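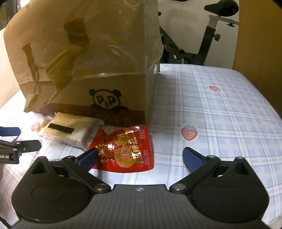
Community Legal Researcher (maternal health), 8 month contract

Zestden is hiring. Small health rights org, Hamilton, Ontario, a team of 8 counting the two students. We need someone who can read a regulation and then go sit in a church basement and talk about it in normal words.

The file is midwifery access for women without provincial health coverage. Newcomers, people between permits, people whose paperwork is stuck somewhere. Who gets billed, who gets turned away, what the rules say versus what the front desk says.

What you'd be doing

Legal research, mostly Ontario, some federal. Short memos, not long ones
Intake interviews with women who've been billed for prenatal or delivery care
26 interviews are already done and need coding. Diane Beaudoin will walk you through her system
Two community sessions a month, evenings, one of them usually out of town
Drafting our submission on hospital deposits — first full draft due in November
Some photocopying. We all do it

What we're looking for

Law degree, or a paralegal licence, or a public health degree with real policy work behind it
Comfortable interviewing. Patient on the phone
Second language a big plus, Spanish, Arabic or Tigrinya especially
G licence helpful but we can work around it
You do not need to have been called to the bar. Please stop apologizing for this in cover letters

Hours and pay

Four days a week, Fridays off. Salary is on the union grid, level 2, grid sent to anyone who asks. Benefits start day one. Transit pass or mileage, your choice. Office is on the second floor and the elevator is slow but it works. Some work from home once your settled in, not the first month.

To apply

Resume and a one page letter to Vega Montoya through the form on our careers page. One writing sample, under 100 lines if you can, plain language prefered over academic. No transcripts. References only if we get to an interview.

Interviews by phone first, then in person. We'll reply to everybody, might take a bit — short staffed, hence the ad.

Posted 9 Aug 2022. Open until filled.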